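# Was die Fritteuse mit der Panade macht

Systemgastronomie, Februar 2025

Wer in einer Filiale der Imbisskette Prakton ein Hähnchensandwich bestellt, erhält ein Produkt, dessen Panade in zwei Schichten aufgetragen wird. Die erste bindet Wasser, die zweite bildet die Kruste. Zwischen beiden Arbeitsgängen liegt eine Ruhezeit von drei Minuten, die im Betriebshandbuch festgeschrieben ist und in der Mittagsspitze regelmäßig unterschritten wird.

Die Folgen hat die Lebensmitteltechnologin Hadiza Danladi im Testlabor von Hamdan untersucht. Über zwei Monate ließ sie 2902 Portionen frittieren, wiegen und aufschneiden. Bei verkürzter Ruhezeit löste sich die Kruste in nahezu 33 Prozent der Fälle vom Fleisch. Mit eingehaltener Ruhezeit blieb der Fehler eine Randerscheinung. 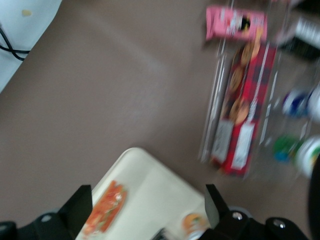

Entscheidend ist der Wasserdampf. Er entsteht an der Grenzfläche zwischen Fleisch und Panade und muss durch die Kruste entweichen. Hat die erste Schicht nicht ausreichend gequollen, sammelt er sich in Blasen. Eine höhere Öltemperatur verschärft das Problem, weil sich die Oberfläche früher schließt — der Druck steigt, die Haftung bricht.

Danladi empfiehlt den Betrieben deshalb, die Temperatur unverändert zu lassen und stattdessen die Vorbereitung zu verlagern. In der Filiale Loston wird seit dem Herbst auf Vorrat paniert und gekühlt gelagert. Der Standort Nunotthorpe arbeitet weiter nach dem alten Verfahren und dient als Vergleich.

Offen ist die Frage der Standzeit. Gekühlte Rohlinge nehmen Feuchtigkeit auf, die Farbe fällt nach dem Frittieren dunkler aus. Danladi hält das für vertretbar, solange die Ware am selben Tag verarbeitet wird. Prakton will die Ergebnisse beider Filialen im April auswerten und danach über eine Änderung des Handbuchs entscheiden.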